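Books & Reading > Travel writing > Which Nygård edition of the Orkdale walk book?

packmule812
Want to read the Orkdale coast walk one before June. Two versions at the used place in Bidgate -- the old hardcover, and the Kamport paperback at 300 pages. Is the paperback cut? Doesnt say anywhere on the cover.

tidetable
Cut, yeah. Hardcover is over 400. They dropped most of the ferry chapter and the whole bit where he's sick at the inn. Get the hardcover.

slowferry
Disagree. The ferry chapter is a slog. He complains about soup for pages. Paperback moves better and the maps are readable for once.

tidetable
The soup IS the book. Without it he's just a guy walking fast past nice harbors.

packmule812
ok so now I want the soup. Is the hardcover heavy? Taking it on a trip

inkandsalt
Heavy enough. I own both, read the hardcover at home and took the paperback along. Also the paperback has a new afterword, 2 pages, skippable. He went back years later and everything was closed.

slowferry
Afterword is the best thing in it!! Sad and short. No jokes.

inkandsalt
We'll differ there. Felt tacked on to me.

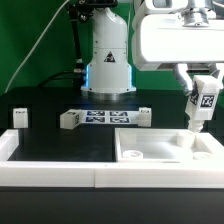
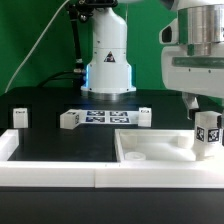
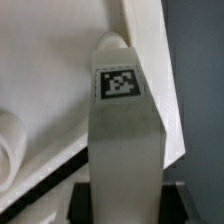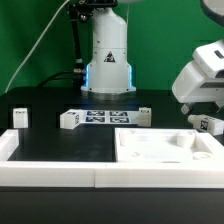 Anyway -- if you only buy one, hardcover. Spine on mine is still tight after three reads, the Kamport glue gave up on the first. Pages falling out by the lighthouse chapter.

packmule812
Hardcover it is. Going back tomorow, hope its still there.

slowferry
You'll be skimming by the second ferry. Report back.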